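Home Guides Set-up Open Day Contact
Search this guide
4 min read

Section 4. Running the Tabletop Demonstration

This section covers the bowls-and-cups demonstration at the Flodarham open day. It assumes the arm is already mounted, powered and checked as described in Section 3. Hosts who have run the Briltia version of this table can skip to 4.3, but should read the cautions first.

4.1 Before visitors come in

1. Lay the dark green cloth over the whole tabletop and pull it smooth by hand. Small creases are fine. A fold that lifts off the table is not, as a cup placed on it will lean.

2. Set out the plastic bowls and cups from the crate marked Szulc. Leave a strip of bare cloth along the front of the table.

3. Put the large pink bowl on the left. Orange and yellow bowls go toward the back. Their exact places do not matter, and you may move them between groups.

4. Walk around to the visitor side and check that the arm does not block the view of the front row.

5. Load program 103 from the demonstration list. Do not use the older copy with the same title.

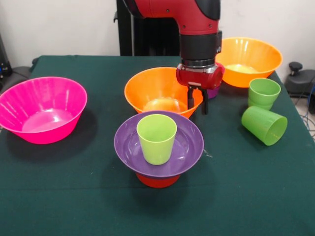 6. Run the arm once at low speed with no visitors in the room. Stop it with the pendant, then start it again from the same point. If it will not restart, go back to step 5.

CAUTION: Keep hands off the cloth while the arm is enabled, even when it is standing still. A pause in the program looks the same as a stop.

CAUTION: Cables run along the floor past the right edge of the table. Visitors stand at the front and left only.

4.2 Talking to the group

Each group stays for one full run plus questions. Valter Patrício wrote the original talk for the Trelliddale visit in July, and a printed copy is in the host folder. You do not have to read it word for word. Most groups want to know the same things: how the arm decides where to go, what happens if it drops something, and whether a person is steering it.

7. Start by naming the parts you will refer to: the arm, the wrist and the gripper with its two fingers. Keep to these words. If you switch between "hand," "claw" and "gripper," younger visitors will think they are different things.

8. Tell the group which object the arm will go to first, then start the run. Do not talk while the arm is coming down. People stop listening at that point and watch the fingers. 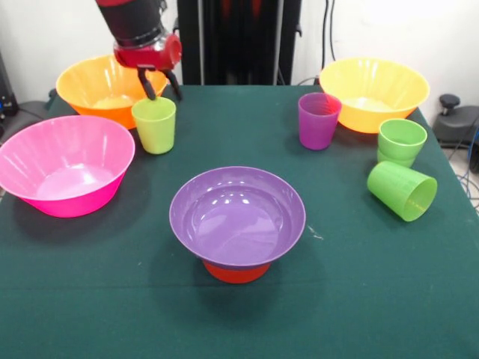

9. When the arm has moved back up, ask for questions. If someone asks you to change the layout, say yes if there is time, disable the arm, and let one visitor at a time point to where a cup should go. The host places it.

NOTE: Cups may be nested, stood upright or laid on their sides. A cup on its side is a good choice for a second run, as visitors like to guess how the arm will approach it.

4.3 Handling the wide bowls

Bowls need more explanation than cups. A cup is narrow enough for the fingers to go on either side of it, and visitors understand that at once. A wide bowl has to be held by its edge.

10. Before the bowl run, hold up a spare bowl and pinch the rim between finger and thumb. Ask the group what the bowl will do when it is lifted that way. Someone will usually say it will tip.

11. Start the run and let the arm come to the rim.

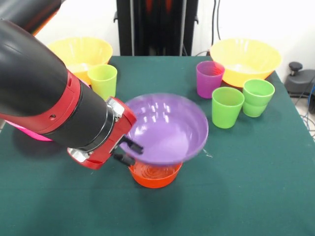
12. Rim grips are the part of the talk where you should slow down. Use the pause button once the gripper is in place and invite the group to look from the left side of the table. Point out that one finger is over the inside of the purple bowl and the other is outside it, with the wall between them. Then point out the tilt, and ask whether the guess in step 10 was right. Release the pause when everyone has had a look.

CAUTION: Do not reach in to straighten a tilted bowl. Disable the arm first, every time.

4.4 Between groups

13. Disable the arm and wait for the pendant to show the idle screen.

14. Put any fallen cups back on the table and wipe off finger marks with a dry cloth. Do not use spray cleaner near the gripper.

15. Write the run number on the log sheet. The last entry from the previous event is 3,187, so carry on from there.

16. If the arm stopped on its own during a run, write down the message as shown and tell the floor lead before the next group comes in. Do not clear it yourself.

Section 4 last revised Oct 27, 2022. Continue to Section 5, Packing Up.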